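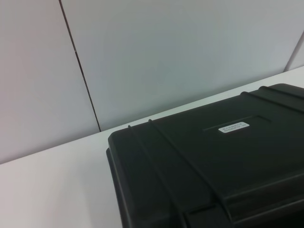
A closed hard case on a work table. The label on the lid is too small to read at this size.

Every few months somebody asks me if they should hold off on hiring for the packing bench because robots are about to do that work. I ran a small repair and rental shop for a long time, and people assume I have a view. I do, and it is that you should hire the person.

My shop rented out measuring tools, and every one of them went out in a hard plastic case. Each case had to be opened, checked, wiped down, closed and put on a shelf when it came back. In a busy June we handled 614 returns. It was dull work and my staff traded it back and forth. If any job looked ready for a machine, it was this one. The cases were all the same shape. They didn't move unless you moved them.

I spent part of this summer asking people who build and buy robot arms how close they are. The answers were more useful than the ads. Rusumard, a distributor that sells arms to small warehouses, told me they will quote a price for moving sealed boxes from a belt to a pallet. They won't quote one for opening a case, checking what is inside and closing it again. The salesman was polite about it. He said to call back in a couple of years, and I got the feeling he had said that a couple of years ago too.

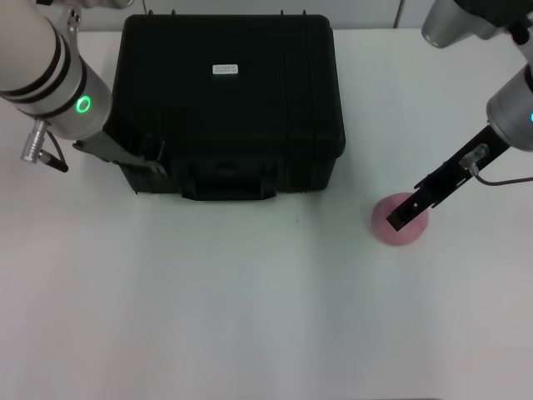

The trouble with a carrying case is that it was made for a human hand. You pick it up by the handle, and the weight swings under you, and your wrist takes care of that without being asked. An arm with a two-finger gripper has to be taught where to take hold and how hard to squeeze. A gripper set against the front corner of a closed case is touching one of the least helpful parts of it, when the handle is recessed in the middle of the front face. A teenager on his first day would go for the handle. The machine has to get there by way of a lot of practice, and then somebody turns the case a quarter of the way around and you find out how much of the practice carries over.

Wilma Lennox worked my returns counter for 5 years and could tell from the way a lid closed that something inside was sitting wrong. I asked her how she knew, and she said it felt springy. I would like to see that written into a purchase order. There are sensors in some grippers that measure force, and I'm told they are getting better, but measuring a force and knowing that the foam has slipped are separate jobs.

Kitchens are harder again. A shop can at least buy one kind of case and one kind of table. My sister has a drawer with lids from three different sets of bowls, and she is a tidy person. Any machine that is going to put away dishes in her house will have to deal with that drawer, plus whatever the kids left in the sink. I have watched plenty of clips of arms folding towels. I would want to know how many towels, how long it took, and who put the basket there.

I don't say any of this to be sour. A few things have changed my mind a little. A parts supplier called Bimex let me stand next to an arm that sorted trays, and in the time I was there it handled 152 of them and needed help with 2. I would have been glad to have that in my shop. But the trays came in flat, facing the same way, and a man was paid to make sure they did. When I asked what he did before, he said he sorted the trays.

That seems to me the right way to look at the question. Ask what has to be set up before the machine starts, and who does that part, and what it costs by the hour. If the setup takes as long as the chore, you have bought an expensive way to stand around. If it takes a tenth of the time, buy the arm and don't let anyone make you feel bad about it.

For opening and checking rental cases, my guess is we are still on the wrong side of that line. For shifting closed ones from one marked spot to another, we may be getting close, and a shop that does enough of it should go ask for a demonstration. Bring your own cases, including the one with the bad latch.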